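Marble is a fussy thing to live with, and Sheila Whiteley, who has papered and floored small rooms for 15 years, would sooner have the look of it in a warm beige and be done.
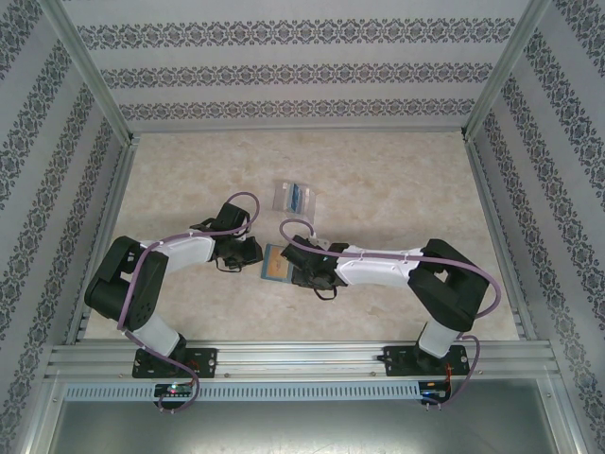 She starts with the floor, always, and lets it sit a while before she so much as opens a pattern book – mine took most of July. 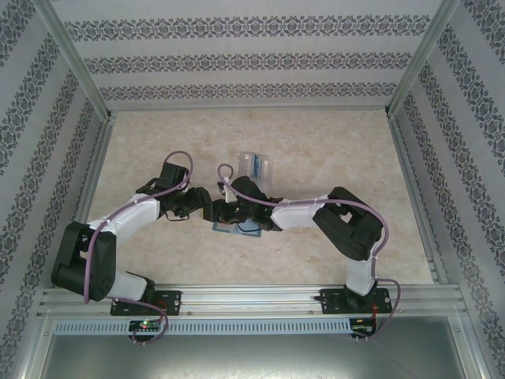
Navy damask on pale gray was her pick in the end, run in bands, and I do love it with the cream.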